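Wrist pain on my mysore mornings, do I stop or modify?

Posted in Home Practice / Injuries and Niggles
Salamatu Addo

Hi all, hoping somebody has been through this. Practicing ashtanga at home plus one led class a week (Thursday, 6am, yes I know). Been going since last spring. Primary series up to navasana, then I skip to closing.

For the past month my right wrist aches on the pinky side. Not in the first few sun salutes. Starts somewhere in the standing poses and by the time I get to the seated vinyasas it's a proper ache, and jumping back is the worst. Chaturanga is OK-ish. Updog is OK. Downdog for five breaths is not.

Things I've tried:
- fists instead of flat palms (hurts my knuckles, floor is hard)
- rolled up towel under the heel of the hand, helped a bit
- a week off. Felt great, came back, three days later same thing

I type all day so that could be part of it. Also switched mats, used to have a thin rubber travel one, now a thick squishy one from Stumport that I got because of my knees. My teacher says "spread the fingers" and I am spreading the fingers!! They are spread.

So do I stop for a good while, or is there a way to keep practicing with this? I really don't want to lose the morning habit, took me forever to get it. And is a wedge worth buying or is it just one more thing in the closet.

Thanks, sorry so long

Frauke Rothe

Did you see anyone about it yet? Pinky side pain that comes back after rest, I would have a physical therapist look before asking the internet. I'm a teacher, not a medical person, so take the rest as how I'd handle it with a student.

First the mat. A thick soft mat is nice on the knees and lousy on the wrists. The heel of your hand sinks, the fingers stay up, and the wrist bends further back than it does on a firm floor. Go back to the thin one for two weeks and put a folded blanket under the knees only where you need it. Costs nothing.

Second, hand position. Look down next time you're in downdog. A lot of people turn the hands in a little without knowing it, and then the weight rolls to the outside edge, right where you're sore. Try turning them out slightly, so the index finger points straight forward or even a hair past that. Press down thru the base of the index finger and thumb. "Spread the fingers" is fine but if you spread too hard the palm goes flat and stiff and you lose the grip. Medium spread.

Third, drop the seated vinyasas for now. All of them. Just cross the legs and go to the next pose. Primary has a silly number of jump backs and you're doing them tired. You keep the order, you keep the breathing, you keep your 6am. Put them back one at a time, say one between each pose and not between sides, once you've had a couple weeks with no ache.

For downdog, swap in dolphin on the forearms or put hands on the seat of a chair. In a led class just tell the teacher before it starts, don't sneak it. They should be fine with it. If they're not fine with it, find another class.

Wedge: I have had students love them and students use them once. Borrow one first. A mat rolled up from the front edge does nearly the same job, heel of the hand on the roll, fingers on the floor.

And if you get numbness, clicking with pain, or it hurts opening a jar, stop the weight bearing and get it looked at. Don't modify around that.

Till Kohlhase

wedge is a waste imo. just get stronger forearms. I had same thing and did 70 knuckle pushups a day and it went away

(edit: ok people are telling me this is bad advice for someone who is already in pain, fair. start with less. I was 23 when i did it)

Elfriede Rieger

Please don't do the knuckle pushups.

I'm 46, had this on and off for years, left side for me. Mostly agree with Frauke but want to add what worked, because it wasn't really a yoga thing at all. It was the desk. My keyboard was way too high and my hands were bent out toward the little finger all day long. Then I'd come to the mat and lean my whole body on that. Lowered the keyboard, moved the mouse closer in, and about half the trouble went in a few weeks. Teh rest took longer.

Other stuff, in no order:

Warm the wrists before the first salute. Hands and knees, circles, rock forward and back, turn the fingers toward the knees if that's comfy and skip it if it isn't. Two minutes. I do mine waiting on the kettle, on the kitchen counter.
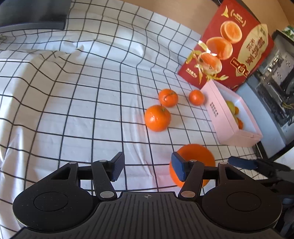 Squeeze something a few times a day, a sock rolled up is fine. Then the opposite, rubber band round the fingers and open against it. My PT gave me both and the second one is the one I'd been missing, all that gripping and no opening.

Short practice beats no practice. On bad days I do standing poses only, arms overhead or on hips, no floor at all, then lie down. Still counts. I was scared of losing the habit as well and I didn't, I was still getting up at the same time and rolling the mat out, that's what the habit is really.

Don't test it every day!! I used to drop into a plank every single morning to see if it still hurt. It did, I was poking it. Leave it alone for ten days then check once.

I did buy a wedge in the end, a Skaveneo foam one. Use it maybe twice a month. The thin mat made more difference, Frauke is right on that. Keep the squishy one for savasana, or fold it under your knees.

Might be slow, mine was roughly 2 months before jump backs felt normal and I still leave some out. Let us know what the PT says.

Salamatu Addo

Thank you both (and Till, sort of). Checked the hands this morning and they ARE turned in, the right one way more than the left. Thin mat is back out. Appointment booked but not until April so will do the no-vinyasa version till then and no planks. Going to measure the desk tonight, pretty sure its too high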